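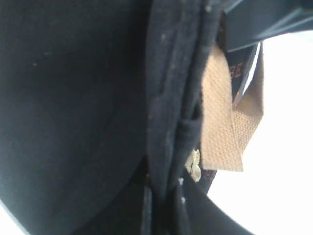 Our project measured how fast black dye fades on cotton carry bags under window light. Samples came from Orar and Aguiar, two suppliers to the campus store. Black fabric folded into a thick seam keeps a shaded inner face, so each reading was taken on both sides of the fold.

Exposure ran for 600 hours at a fixed distance from the glass.
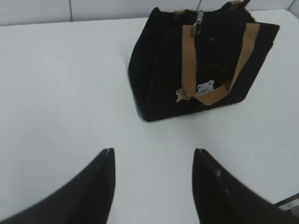
Flilico wrote back that unwashed cloth fades unevenly, and we rinsed the second batch for that reason.

Batch two had 13 swatches – one was discarded after a labeling error. 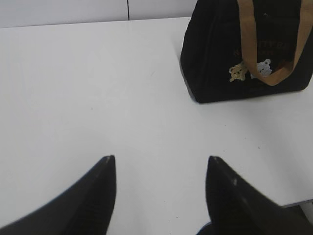

One reader of the draft asked whether lamp hours should count. They were logged separately, 138 in total, and left out of Table 2.

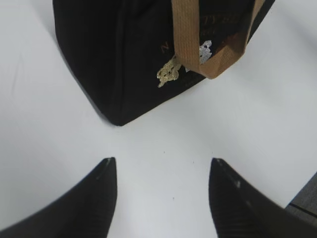

Trestness, 08/01/2020

Final readings were entered. Rinsed swatches lost less color in both sets.

Related reports
Lightfastness of Blue Inks
Seam Strength in Reused Canvas
Window Glass and UV, April update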